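From: Gudrun Amundsen
To: salar-owners list
Date: 2022-02-06
Subject: Re: Salar price change

Njål Dahlgren wrote:
> Brarnitgate dealer says the long range Salar goes up next
> month. Anyone heard the same? Mine is on order since
> September, no delivery date yet.

Same story from my dealer. Strömberg put out a new price sheet, 200 more a month on the lease. Orders already signed keep the old price, get that in writting tho.

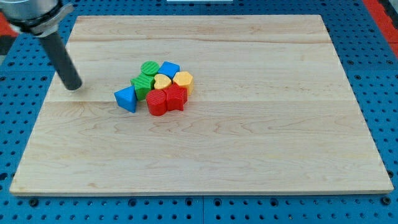 Does the 60 kWh pack still come with the heat pump? Only on the upper trim now, base cars lost it with the new sheet.

Delivery: they told me 6 weeks, then 2 more for the charger. Drarnamero cells are the holdup, says the dealer. Will post when I get a VIN. Njål, call them and ask for your build slot, teh app is useless for that.

Gudrun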